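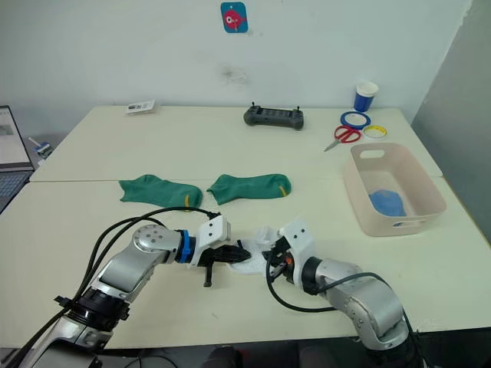 Undach Two-Arm Kit - Laundry Pack

README for the kit and the recordings that come with it
Last edited Aug 6, 2019 by Akosua Arthur

What you get

The Undach kit is sold by Flolutus as one set: two arms, two grippers, the cables, and the software named Lodhi. The Laundry Pack is an extra download for owners of the kit. It contains 2338 recordings of small laundry work on a table, mostly socks, and 219 more which we keep apart for testing. Please do not train with these 219.

Each recording has the camera view from the head position, the joint values of both arms, and the opening of both grippers. The times are already aligned.

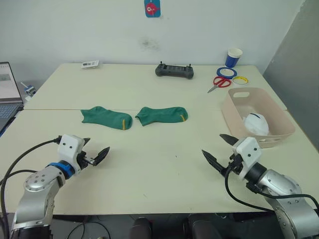

Setting up the table

You need a flat table of a light colour. Two tables pushed together are also fine, but check that they have the same height, or a finger can catch at the seam. Place the arms on your side, left and right, and leave enough loose cable for the wrist to turn fully. A cable that is too short is the most common fault reported to us.

Other objects may stay at the back of the table. Our own recordings have tape rolls, scissors and a paper cup there - the model should learn to leave them alone. The basket goes on the right side. If you put it on the left, please mirror the data first with the tool in the Sestov folder.

Known problems

Thin socks are harder than thick ones. The fingers sometimes close on the table and not on the fabric. Lower the closing speed before you change anything else.
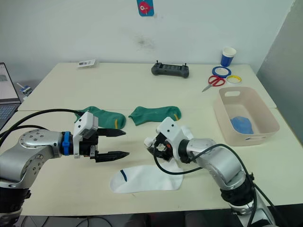 When both arms work near the middle, they can come very close to each other. Lodhi has a distance limit for this, and it is switched off after a fresh install. Turn it on in the settings of each arm.

Recording number 1119 has a gap in the right gripper values. We will replace it in the February release.

Licence and contact

You may use the recordings for research and teaching. For use in a product you sell, please ask us first. Questions about the hardware go to Bhupendra Nigam, questions about the data go to Akosua Arthur. Include your Lodhi version and the log file with your message.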